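3. How people actually deal with the towel pile

3.1 Where I started

I came to towels sideways. My earlier work was on shared kitchens, and I kept noticing that the laundry ended up in there with us, heaped on whatever chair was free, and that people would stand and sort it while they talked to me about something else entirely. By the end of that project I had more notes on folding than on cooking (my supervisor was very patient about this). So when Folasade Fashola offered me the use of the back room at Brurkstead for the winter, I said yes before she'd finished telling me about the heating.

We recruited 21 households through the building's notice board. Each one agreed to keep a folding diary for the month of November, writing down what they folded, where they stood or sat while doing it, and where the thing went afterward. I asked for cloths and towels only. Clothes bring in too many other worries, like creases and whose shirt is whose, and I wanted the dull stuff that gets done on autopilot. The diaries came back with 1,442 entries between them, some of them a single word and some of them half a page long. One person wrote a very nice paragraph on dishcloths that I am still hoping to use somewhere!

3.2 The first grab

I had expected the diaries to be about the fold itself, thirds against halves and so on. There was plenty of that, and I get to it in Section 4. What surprised me was how much people wrote about the moment before it, when you reach into the heap and have to get hold of one thing. "I go for an edge," one diarist wrote, "any edge, and then I work along until I hit a corner." Another said she always grabbed the middle and shook, which she knew was wrong and had no plans to change.

I started calling these two habits edge-first and middle-first, and the names stuck. They matter more than they sound like they should. If you take a towel by the middle you get a bunch with all four corners hanging somewhere below your hand, and you then have to go looking for them. If you take it by the edge, a good part of the cloth is already telling you which way it lies. Figure 3 gives the general idea with a piece of green fabric held at a thin edge: the folds spread out from the point where it is pinched, and the lower edge hangs — if that's the word for it — in one long, gentle curve.
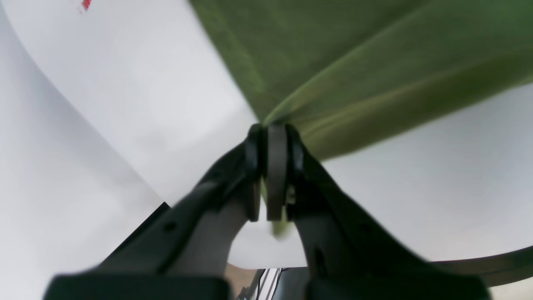
Figure 3. Green fabric pinched at the edge, with folds running outward from the grasped point.

3.3 Reading the creases

Those spreading folds got their own code in my notebook, fans, and I went back through all the diaries to see whether anyone had mentioned them. A few people had, though never by that name. They wrote about a towel "going all pleaty" or "bunching at my thumb," and nearly always as a nuisance. One person used them on purpose. She would pinch, look at which way the creases ran, and slide her other hand out along the widest one until she ran out of towel. I tried it at home for a week and found it quick with bath towels and hopeless with anything thin.

Fuzzier cloths came up a lot here too. People liked them for the first grab, as they're easy to hold on to, and disliked them later on when the stack started to lean. Several households kept their fuzzy towels in a separate pile for that reason, and one had given up on stacking them and rolled the lot.

I should say that a diary is a poor tool for catching something this fast. Most of us don't know how we pick up a towel until we're asked, and once we've been asked we start doing it differently. Two diarists told me they had switched from middle-first to edge-first partway through the month, purely from having to write it down. I've kept their entries in but marked them, and the tables in Section 4 show the totals both with and without them.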